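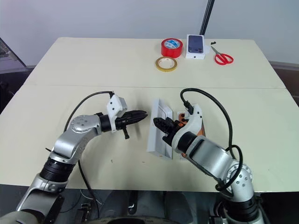
Best way to pack up a phone I sold?

Asked by Morena Carbone

Hi all! I sold my old phone on Zonico and have to mail it by 5 tomorrow. I still have the box it came in, and I've got red tape, yellow tape and scissors, but no plain brown tape anywhere in the house. Can I just tape the phone box shut and stick the label on it? Or does it need another box? Last thing I sold was a sweater, so I'm a bit nervous about this one.

3 answers

Pendo Mwaipopo
Please don't mail it in just the phone box! It shows what's inside, and the buyer will probably want that box clean, with no tape on it. Get a plain carton a bit bigger all around, put 2 inches of crumpled paper on the bottom, phone box in the middle, more paper on top. Shake it. If you hear anything slide, add paper. Color of the tape doesn't matter as long as it's real packing tape (masking tape peels right off cardboard). Oh, and sign out of your accounts first, I forgot once and it was a whole week of emails.

dario_db
just use the red, did mine like that and it got there

Katia Donati
Agree with Pendo on the second box. I'd add: run the tape down the middle seam and then across both ends, and don't put any over the barcode on the label. Also write down the serial number before you close it up. Is the charger going too? If so wrap it separately so it can't scratch the screen.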